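How to Clear a Catch-All Table (and Keep the Bits You Need)

Posted 20th February by Laurinda Azevedo

Every home and workshop I have ever spent time in has one. A table that started out clear and then slowly collected keys, tape, string, half a toy and a bundle of wire that somebody was definitely going to sort out. I love these tables! They are the most satisfying thing in the world to tidy, far better than a closet, because the whole job fits in your field of view and you can finish it before lunch.

My method is borrowed in large part from Decha Chuensuk, who used to run the bench room at Dronham and could get a table back to bare wood faster than I can make coffee. I have changed a few steps over the years and I think it works for almost any flat surface.

What you need

A shallow tray or box lid with low sides
Small zip bags, or jars with lids
Twist ties or short hook-and-loop straps
A marker and a bit of masking tape for labels
A soft dry cloth

You do not need to buy organizers first. Please don't! I once ordered a 1000-piece set of drawer dividers from Vultton before I had looked at what was on the table, and most of them are still in the bag.

Step 1: Take out the everyday things

Start with whatever would send you into a panic if it went missing. Keys, phone, glasses. Put them on a shelf or a windowsill in another part of the room, well away from the sorting. If you keep them on the table "just for now," they will end up under a pile, and you'll be hunting for your glasses without your glasses on.

Pick the phone up before you start sliding other things across the surface. A key dragged over a screen is a sad sound.

Step 2: Group by kind, right there on the table

This is the fun part. Push things together with the things they resemble: tape with tape, wire with wire, plastic pieces with plastic pieces. Don't decide what to throw out yet. Work from one end to the other, and let the odd items sit where they are until you have passed them once.

Small plastic pieces are worth a second look before you bag them. If there is a toy or a kit on the table in a similar color, keep them beside it until you know whether they belong together.
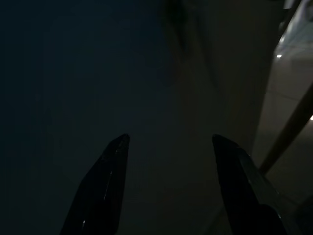
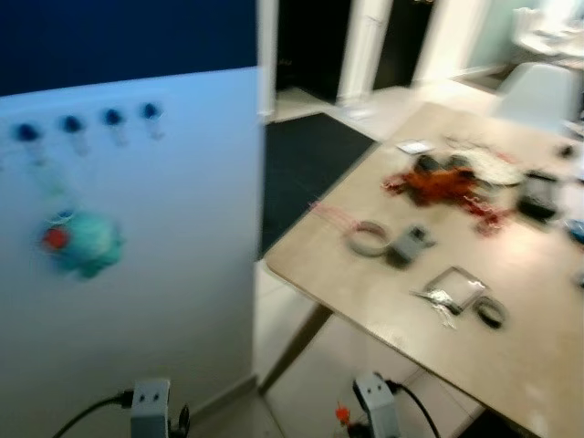
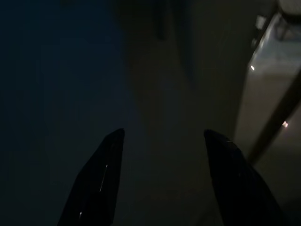
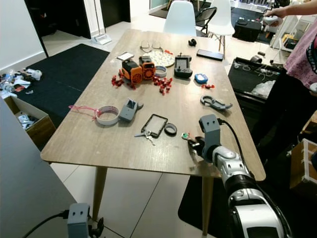 Last picture: the table with the keys, tape, glasses and small red pieces still spread out.

Step 3: Deal with the wire

Orange-red wire in a heap looks much worse than it is. Don't pull! Lay the clump flat, find one loose end and follow it back with your fingers, opening the loops as you go. If you hit a knot, widen it from the middle and move on to another end for a while. Half the time the knot loosens by itself once the strands around it are gone.

As each strand comes free, wind it around 3 fingers, slip it off and close it with a twist tie. Short offcuts go in one bag. I keep anything longer than my hand and recycle the rest with the electronics.

String gets the same treatment, but in its own bag. Mixed string and wire will find each other again overnight, I swear.

Step 4: Tape, hooks and other loners

Fold the end of every roll of tape under itself so you have a tab next time. Check the flat side for stuck-on string or crumbs, then stack the rolls in the tray with the biggest at the bottom.

Brackets, rings and clips go in a jar. A carabiner-type hook can clip right onto a bag of wire, and then you can hang the whole thing from a nail. Decha's idea, and I use it everywhere now.

Empty frames and housings are the hard ones. Ask what they came off. If you know, tape a label on and store them with that thing. If you don't, they get a dated bag and they wait until September. Anything I haven't opened by then goes.

Step 5: Controllers and gadgets

Handheld controllers need a spot where the buttons are not pressed against anything. I stand mine upright in an old mug. If there are batteries inside and you won't be using it for a while, take them out and tape the 2 covers and screws (if it has them) into a labeled bag so they stay with it.

Step 6: Wipe and put back less

Go over the wood with the dry cloth, along the grain. For sticky spots left by tape, try a barely damp corner of the cloth and dry the area right away. Check the floor under the table too, with a flashlight if the room is dim. Small parts roll, and the dark stretch beside a wall or a cabinet is where I find most of mine.

Then bring back only the tray. On mine at Rocha that means one roll of tape, a pen and the Vokine project I'm working on that week. Everything else lives on the shelf in its bag.

If you try this on a bigger table, split it down the middle and finish one half before touching the other. Send me your before and afters, I want to see them all!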